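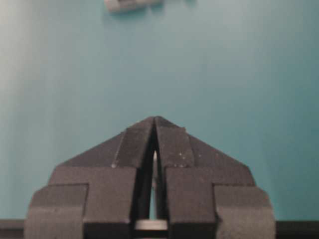
Reading a urine dipstick without fooling yourself

Course notes > Kidney and urinary block > Week 8

Da-eun Do, April
Reading time: 4 minutes

I promised the evening group I'd type these up, so they're my speaking notes with the worst of the abbreviations taken out. Bring them to the Hodgate tutorial and scribble on them. I'm assuming you've done the nephron lecture and still vaguely remember it (if you don't, go back to the filtration barrier part, the rest can wait).

Start with the pot

Most dodgy dipstick results I've seen came from a dodgy sample. You want midstream, clean container, tested fresh. If it's going to sit, it goes in the fridge, and then you let it come back to room temperature before the strip goes in. Urine left on a bench for half a day grows things, the pH climbs, cells fall apart, and you end up treating the bench.

Then check the strips! Is the lid on properly? Are they in date? The pads hate moisture, and a tub that's been left open on a humid ward can give you a false positive nitrite. And please use a timer. Each pad has its own reading time and they aren't all the same, so go by the chart on the tub. Colour that turns up well after the reading window doesn't count, however exciting it looks.

Protein

The protein pad mostly picks up albumin. It's pretty poor at light chains, so an older patient with back pain, anaemia and a bland dipstick can still be passing plenty of abnormal protein. That one comes up in the exam and also in life.

It also measures concentration, and people forget this constantly. Very dilute urine can hide real protein loss, and a dark, concentrated morning sample can show a trace in somebody who's perfectly well. Look at the specific gravity before you get worried or relaxed. Very alkaline urine can push the pad positive too. If protein matters to the decision, send an albumin to creatinine ratio, first morning sample if you can get it.

Fever, hard exercise and standing up all day (in some teenagers) can all put protein in the urine for a while. Repeat it when things have settled.

Blood

The pad reacts to haem, so it can't tell you whether you've got red cells, free haemoglobin or myoglobin. Strongly positive pad, no red cells under the microscope – think muscle, and ask about the fall, the long lie on the floor, the new gym program. Red urine with a negative pad is a different conversation and usually starts with beetroot or a drug chart.

If you do see red cells, look at their shape. Misshapen cells, or red cell casts, point you up towards the glomerulus. Nice round ones make you think of somewhere further down. Ask about periods before you go any further, it saves everybody a lot of bother.

Nitrite and leucocytes

Nitrite needs bugs that can make it, nitrate in the diet and enough time in the bladder. Take away any of those and you get a negative in someone with a real infection. Leucocytes are the other way round, they turn up for all sorts of reasons, including contamination. In older people, and in anyone with a catheter, a positive strip with no symptoms is very common and mostly doesn't want antibiotics.

A case to chew on

Mr Torell is 66. His ankles have been swelling and his urine's gone frothy. Blood pressure's a bit up, and the strip shows protein strongly positive, blood negative, glucose negative. His albumin to creatinine ratio comes back at 400 mg/mmol.

Have a go at these before the tutorial:

1. What else do you want from his blood tests, and why does the serum albumin matter so much?
2. Which medicines on his list would you ask about first?
3. Glucose is negative on the strip. Does that rule out diabetes as the cause?
4. Who would you ring, and how soon?

Write at least 2 lines for each. Song's group is presenting question 3, everyone else should be ready to argue with them.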